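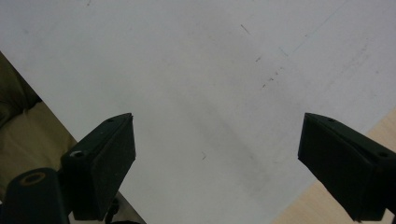
Slide 1: white sheet with a few small dark marks

Good evening, and thank you for staying so late on a Friday. My name is Amândio Vieira and I look after the youth teams at Hovero. English is my third language, so please stop me if a word is strange. I will talk for 15 minutes and then we have time for questions.

(Wait for the door to close. Water.)

Slide 2. The question
My subject is the second half of the season, for a club that is near the bottom of the table. I do not want to speak about tactics. I want to speak about how we talk to players of seventeen or eighteen years when they come into a first team that is losing.

Slide 3. Hovero in August
We began with a new coach, Heike Janssen, and a small squad. We lost to Rokbridge at home and after this match two of our older defenders were injured. Heike asked me for 2 boys from the youth side. I said yes too quickly. I had not spoken with their parents or with the school.

(Do not give the names of the boys, also not if somebody asks.)

Slide 4. What we did badly
The boys trained with the first team in the morning and with me in the evening. They heard one thing from Heike and a different thing from me. For example, I asked the full-back to go forward, and she asked him to stay. He was tired and he was confused, and in the match at Zullusa he was taken off after 60 minutes. On the bus he sat alone. I should have gone to sit with him and I did not.

Slide 5. What we changed
Heike and I now meet before training, for 5 minutes, standing up. We agree on one message for each young player, and only one of us gives it to him. A boy who plays on Saturday does not train with me on Monday. When he is taken off, a coach speaks to him the same day.

(Pause here. Last time I went too fast.)

Slide 6. The Kramer Cup
We used the early rounds to give them a start without pressure from the table. Some people at the club did not like it, and I understand them, a cup match is also a match. We went out in the second round. The full-back played until the end.

Slide 7. Questions for you
Who in your club tells a young player that he is not selected? Does he hear it before the others?

If there is time: the story of the wrong boots at Rokbridge. If not, go directly to questions. Heike is in the second row and she can answer about the first team.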